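# Lục Cell Practice Kit

Written rules and floor gear for shared robot cells, from Drultaser

We love a good cell rulebook. A clear one makes people faster and calmer, and it means a new hire can walk up to an industrial arm on day one and know where to stand, what to touch and who to ask. The Lục kit packs everything we've learned about writing one (and getting people to read it!) into a single box.

It's made for small labs and shops that pick, sort and test with a full-size arm over a bin or table, where people go in and out of the cell all day. If your line runs sealed behind a fence and opens once a month, you'll probably only want the cable cards.

## What's in the box

- Cell rulebook, spiral bound, with blank pages for your own site rules
- 6 wipe-clean station cards
- 2 pads of start-of-shift check sheets
- 3 lockout tags with write-on name panels
- Floor tape guide with a sample layout
- Editable files for all of the above

## The rules people ask about most

**Pendants.** Each pendant gets a home spot, and its cord gets one too. Our cards have a space for both. Whoever enters the cell takes the pendant for that arm along, and nobody else drives it until they're back out. Xuân Trình wrote this section after years of teaching setup classes, and it's the page customers photocopy more than any other.

**Dress pack and hoses.** Check the bundle with the arm parked, then again at the far ends of the job's reach at reduced speed. Look for rubbing at the straps, tight bends, and loops that hang low enough to catch a bin wall. Replace a worn tie before the shift starts. The card has a simple arm outline so you can circle the spot you're worried about.

**Bins and fixtures.** Clamp the bin, mark where it sits, and re-check the mark after anyone leans on the table. Tape on the tabletop works great for this and costs next to nothing. Write the bin position into the job notes, too, because tape peels.

**Mixed parts.** Test bins collect all kinds of stuff. List what belongs in the bin for the current job and take the rest out between runs. Shiny and crumpled items deserve their own line on the sheet, as they can be hard for some vision systems to pick out.

**Going in.** Stop, lock, tag, try. The tag carries your name, and you're the one who removes it.

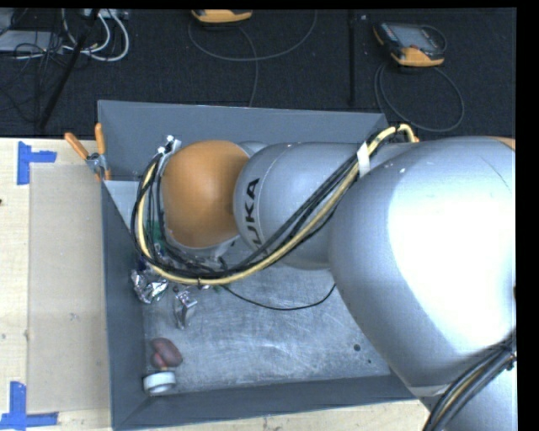
*KUKA arm over a clamped parts bin, with the cable bundle strapped along the arm.*

## How it fits with your existing paperwork

The kit sits alongside your risk assessment and the robot maker's manual, and doesn't replace either. Where your site has a stricter rule, yours wins, and there's a column in the rulebook to note it. Khải Tạ keeps a list of the spots where customers most often differ from us (walking speed near the cell is a big one), and those pages have extra room.

## Specs

| | |
|---|---|
| Card size | Letter, rounded corners |
| Card life | about 1,000 wipes with standard cleaner |
| Rulebook language | English or Vietnamese |
| Marker | Wet-erase, one included |
| Current text | Revised 2024-05-13 |

Refill pads are sold separately and fit the older Mamico clipboards as well. For site-specific cards, send a sketch of your cell to Liên Lò at Drultaser. Pencil is fine.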